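Grippers for cloth: stock Urkard jaws or the Plotine pads?

hgunn26
Monday, July 6, 2020
Two-arm setup, small white arms on an aluminum rail, and all I want it to do is fold towels. I've been on the stock Urkard jaws since May and they drop a corner way too often. Has anybody here tried the Plotine pads? 60 bucks a pair, so I'd like to hear from someone before I buy two.

vestergaard_fan
I ran the Plotines all winter. Great on thick terry, lousy on thin stuff. They pick up two layers when you want one, and then you stand there peeling it apart by hand. I'd keep the stock jaws and slow down the close.

Hevness
Disagree with that! Slowing the close did nothing for me except make every run longer. My guess is your controller is cutting the current when it reaches position. What do you have the hold set to?

hgunn26
Hold is at 222, whatever the default is. Never touched it.

Hevness
There you go. Bump it up and try again before you spend any money.

vestergaard_fan
And cook the motors? I wouldn't leave it up there for a long session. Pads first, current second, if you ask me.

hgunn26
OK so I did both, sort of. A guy at work lent me one pair of the Plotines, and I went back and forth between those and the stock jaws with the hold turned up (same cloths, same script, my whole Sunday gone). Stock jaws with more hold did better than I expected — the two-corner lift is the part I care about, and that's where it helped most.
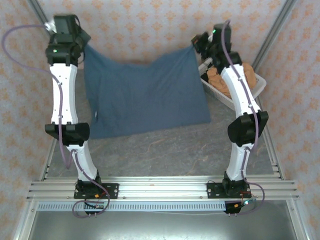
What still bugs me is the sag along the top edge. If I spread the arms to pull it tight, the stock jaws start to creep off the corner, and the pads hang on but grab too much fabric. So I'm leaning stock for now. Motors felt warm after an hour, nothing scary.

Hevness
Leave a bit of sag in it, the fold comes out fine. Mine has run that way for 2000 cycles.

vestergaard_fan
Depends how square you want the fold. I'd still check those motors after a second hour.

hgunn26
Will do. Anyone got a spare set of jaw screws, by the way? I stripped two.

Heather Gunn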